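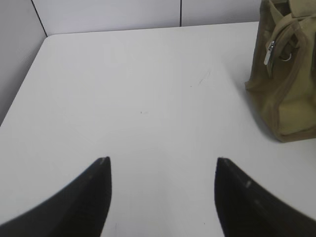
Jandura acquires library of Starix factual programming

Distributor Jandura has acquired the international rights to 260 hours of factual and documentary programming from the production company Starix. The agreement covers all territories outside North America and includes television, streaming and educational use.

The library consists mainly of series on engineering, natural history and travel produced for public broadcasters. Much of it has not been offered to international buyers before. Of the hours included, 216 are available immediately in high definition. The remainder will be restored from the original masters and released in stages, with the first group expected in February.

Under the terms of the agreement, Starix keeps ownership of the programs and will approve any edited versions. Jandura will be responsible for sales, marketing and the preparation of foreign-language soundtracks. Subtitles are already complete for most of the travel titles, and dubbed versions will be ordered as buyers in each territory confirm their requirements. Financial details were not disclosed.

Among the titles is Pradport, a long-running series on the working life of a harbor town, which has been divided into half-hour episodes for daytime schedules. The original one-hour versions will remain available on request. Buyers should note that music rights for the earliest season are still under review – this season is not included in the current catalog and will be added once clearance has been obtained.

Restoration work will be carried out by Petrenko, the post-production house that handled the transfer of the natural history titles. Petrenko will also store the digital masters and supply delivery files in the formats required by each broadcaster. Requests for nonstandard formats should be submitted with the order, as they may extend the delivery period.

Jandura will present the library to buyers this fall. Screening access opens in September 2023 for registered clients – existing login details remain valid, and new clients may apply through the sales office. A full list of episodes, running times and available languages will be sent to all registered clients when screening access opens. Inquiries about educational licenses are handled separately and should be addressed to the Jandura schools and libraries desk.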